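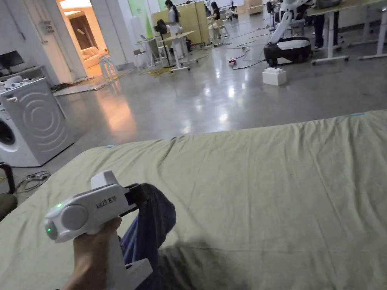 A cloth held in the left gripper above the sheet.

Cabral 2 promises to know where the cloth is. We would like to see the logs

The second release of Cabral, the cloth-handling planner from Prulta, landed on 2 Sep 2025 and several readers have already written in to ask whether they should move over. Our short answer is to install it on a spare machine and keep the old one running. The longer answer needs a bit of grumbling.

The headline feature is what Prulta calls a persistent cloth state. The first release looked at the garment, picked a grasp point, moved, and then looked again as if it had never seen the thing before. Anyone who has watched a planner pick up the same sleeve four times in a row will know the result. Cabral 2 keeps a running guess at the shape of the cloth between grasps, including the parts folded underneath, and plans both hands against that guess.

It is a sensible idea and we have read it in release notes before. The trouble with a guess at hidden fabric is that it can be wrong for a long time before anything in the software notices. Denim is a good test. A stiff waistband stands up by itself, casts a hard shadow under overhead lights, and the shadow then gets read as an edge. The July preview did this to us again and again on a pale sheet, with the planner calmly sending the right hand to close on a dark patch of bedding. The release notes say shadow handling has been "improved". They don't say how, or against what.

Prulta does give one set of figures. Out of 500 trial grasps on mixed clothing, the old planner needed a second try on 231 and the new one on 81. That looks like a big drop and it may well be one. But a second try is counted only when the planner itself decides the first has failed. If Cabral 2 is more confident in its own picture of the cloth, it will also be slower to own up to a miss, and the count goes down either way. We asked for the raw gripper logs, with jaw opening and motor current, so the misses could be counted from the hardware side. We were told they are being tidied up for release. They were being tidied up in July as well.

The group at Wurodgate has been running the new build on its own recorded sessions, and its notes are more useful than the announcement. The good part is timing. Hand poses and camera images are now lined up at load time, and a session with a drifting clock gets refused with a readable message, where the old loader would take it and quietly train on jaws that closed before they arrived. Wurodgate had 226 sessions to hand and the new check threw out a fair few that everyone had believed were clean. We'd upgrade for that alone, if it could be had separately. It can't, as the loader and the planner ship as one package.

The less good part is left and right. Cabral 2 takes the hand label from the session header and no longer checks it against the direction of travel. Swap the labels by mistake and the planner will load, train and report a healthy loss, and then cross its arms the first time it is asked to lift a hem. Wurodgate has a small script that compares the label with the starting pose of each gripper - eleven lines of it, most of them error messages. It ought to be in the main package. A request has been open on the tracker for weeks.

There is also the matter of soft surfaces. The contact model still assumes a table. On a bed the sheet gives, the jaws go lower than planned, and now and then they take a pinch of bedding along with the garment. The Dulthorpe fork adds a height margin that can be set per session, and it helps, though it also makes the planner timid around thin fabrics. Nothing like it is in the official build.

If you do try the new version, keep these settings in mind:

Turn off automatic conversion of old sessions. It writes over the original headers.
Set the state reset to every fifth grasp. The default is never.
Leave the confidence plot open while it runs. A line that stays flat and high while the cloth is bunching up is a bad sign.

Prulta says a point release with a fix for the header problem is on its way, with no date given. We will run it on the same denim and the same pale sheet, and print what the jaws recorded next to what the planner claimed. Readers with paired logs of their own are welcome to send them in, failures especially.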